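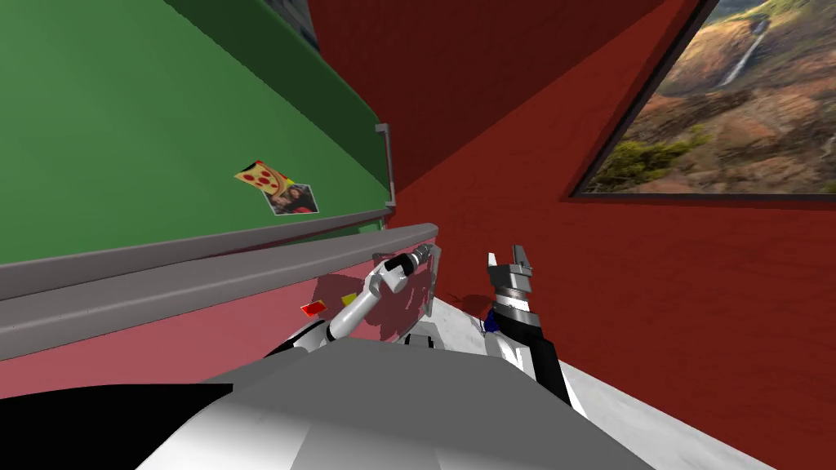
Two arms at work in one of the simulated kitchens from Nosudgate's practice set, with the green-and-pink cabinet colors switched on.

Arash Tabrizi has the kitchen running on his laptop before I've pulled out a chair. He wants me to see the colors first.

"Everybody asks who picked the red wall," he says, laughing. "The software picked it! You press a key and you get another kitchen."

Tabrizi leads the small team at Nosudgate behind Amoah, a simulation kit for people teaching two-armed robots to do household jobs. You get a set of rooms, a robot model with two arms, and the tools to steer it yourself or let your own program have a go. He built the first version in a rented office in Hullwood, and it had a single kitchen, all of it beige.

"It was so boring to look at," he says. "And the robots got used to beige. We'd train one for a week, change the cabinet color, and it would fall to pieces."

So now the rooms change. Cabinets, walls, counters and pictures all get shuffled, and so do the little things people put on their kitchen doors. The one we're looking at has a pizza sticker with a snapshot overlapping its corner, and a framed canyon with a waterfall on the wall. The current release can make 1,208 kitchens this way, and Tabrizi scrolls through a good many of them while we talk, stopping whenever he likes one.

I ask why the view is so tilted. Half the picture is cabinet, and the robot's own body fills the bottom.

"Right, because that's the robot's problem too," he says. "It has to work with its own chest in the way. We could give it a lovely clean view from the ceiling, but then you take your program to a real machine and it's lost."

I got to try it, and I loved it, though I was terrible. There are 76 tasks in the kit, and Tabrizi started me on one of the easy ones. It took me 10 tries to get both grippers where I wanted them (the left one kept drifting toward the counter). He says most people need five.

He's quick to bring up what's missing. Water doesn't pour well yet, and cloth is slow on an older laptop. A teacher in Lusirthorpe wrote in March asking for a version with bigger buttons, and he's still working on that one.

"I'd like a bathroom next," he says, already flipping to another kitchen. "Ooh, look at this one. Orange!"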